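Robot Handling, Unit 6
Grippers, and how to compare two of them without cheating
Notes by Eilif Holmgren. Bring these to the practical.

1. Before you start

The catalogue will tell you what a gripper can hold. It was written by someone holding a steel block, at the middle of the fingers, in a good mood. Your job in this unit is to find out what the same gripper does with a banana.

We compare two sets of fingers in the practical, both two-finger and both fitted to the same arm. The Flelov fingers are short and stiff with flat metal pads. The Jeven fingers have a soft pad that gives a little when it meets something. Last year's group voted for the Jeven on sight and then spent an afternoon finding out why you don't vote.

2. Words you will need

Stroke: how far the fingers open, measured pad to pad. If the object is wider than the stroke, you are not grasping it, you are nudging it.

Approach: the direction the fingers come from. Nearly all of ours are straight down. A top-down approach suits a cube and is a poor idea for anything lying flat inside a thing with walls.

Clearance: the room the fingers need on the outside of the object before they close. People measure the object and forget the fingers, which have thickness too.

Slip: the object moves in the fingers after they have closed. A slip that ends in a successful lift still gets written down as a slip.

Regrasp: letting go and trying again. It counts as a second attempt. I am aware that it felt like part of the first one.

3. What makes an object awkward

Weight is hardly ever the trouble on our bench. Shape is. An apple gives two flat pads almost nothing to sit against, so a grasp a little above the widest part squeezes it downwards and out. A curved banana will turn about the line between the fingers unless you take it close to the middle. Foam cubes forgive nearly everything, and for that reason results from foam cubes alone are not accepted (De Haan section, please read that again).

Small figures with legs are a problem of their own. There is a grasp across the body that works and a grasp across the legs that looks the same from the overhead camera.

Containers come next. A wicker basket has a thick rim that the fingers can catch on the way in. A smooth plastic box has walls the fingers can touch without anybody noticing, until the whole box comes along for the ride. If the container moves, the attempt is a fail, even when the object comes out beautifully.

4. The two views

We record a view from overhead and a view from the side. Overhead is good for position and useless for height. The side view is the one to use when you want to know whether the fingers were over the object or merely in its neighbourhood. It also suffers most from things standing in the way, so move your head (and if needed the camera) before you blame the planner.

If the two views seem to disagree, check the times first. It is the times.

5. Procedure

Set the fingers to fully open and write down the stroke.
Place the objects as on the layout sheet. Near enough is fine for the plate. It is not fine for the cubes.
Make 20 attempts on each object with the first set of fingers.
Put the object back by hand between attempts, in a slightly different pose each time. If you use the same pose 20 times you have tested one grasp very thoroughly.
Change the fingers and run the zero check again. Skipping this cost the Resville group their first 28 attempts, and they have asked me to stop bringing it up.
Repeat with the second set.

Closing force stays the same for both sets. If one set needs more to hold the apple, that is a result, so write it down and leave the setting alone.

6. Recording

One line per attempt: object, pose, fingers, outcome, remark. Outcome is one of lift, slip, miss or container moved. "Nearly" is not an outcome. The remark may be as rude as you like provided it is legible.

Last year's pooled sheet ran to 468 attempts, of which 171 had an empty remark column. Those lines were no use when we wanted to know why the soft pads did badly on the plate. The answer was probably clearance: the pads are thicker, and they reached the plate before they reached the fruit. We can't be sure, thanks to the empty column.

7. The bench

Look over the objects before you come in and decide for each one where you would grasp it and from which side. Bring your guesses on paper. They will be compared with what happened.

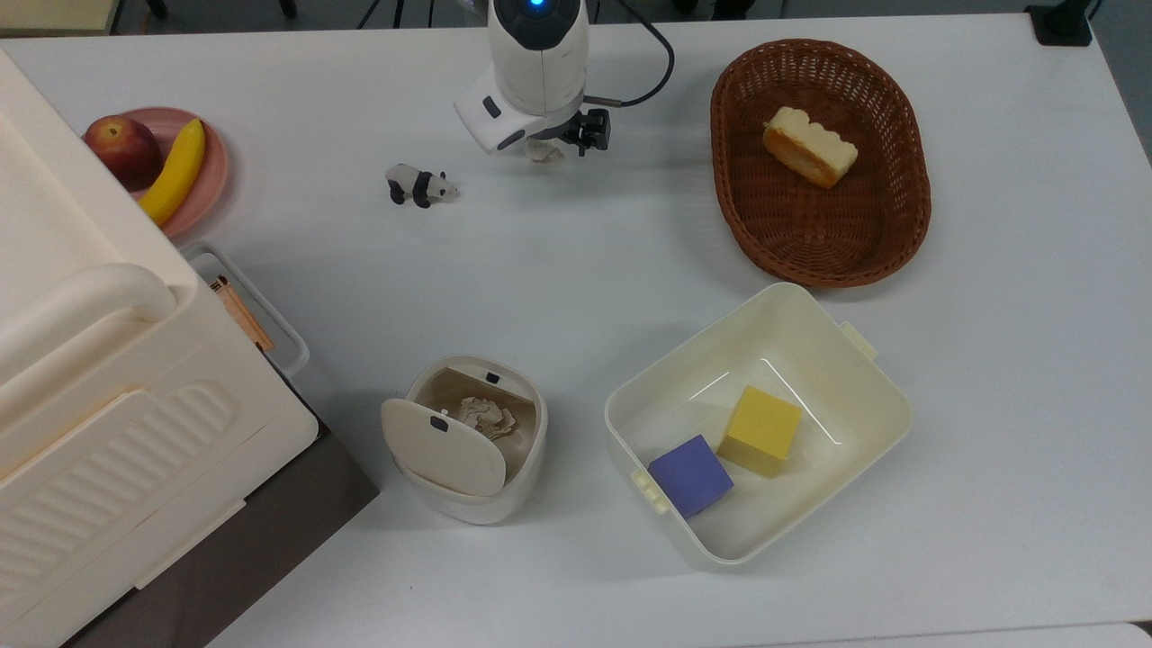
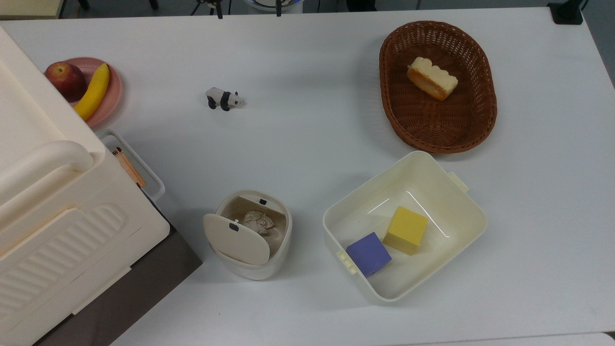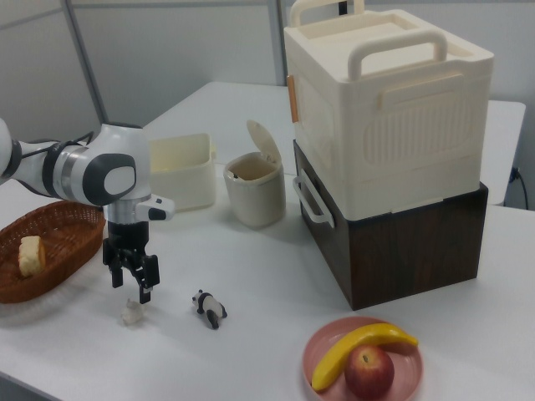 Bench for Unit 6, with the panda, the wicker basket and the fruit on its pink plate.

8. To hand in

Your attempt sheet, a table of outcomes by object and fingers, and one page of discussion. The page should say which fingers you would fit for this bench and what would change your mind. "It depends" is allowed once, and the next sentence must say on what.

Questions to think about while you wait for the arm:

Would longer fingers help with the plastic box, and what would they make worse?
The bin lid stands open. Which approaches does it rule out?
How would you pick up a pencil lying against a wall?

Sheets go in the tray outside my door by the end of August. Loose pages get stapled in whatever order I find them.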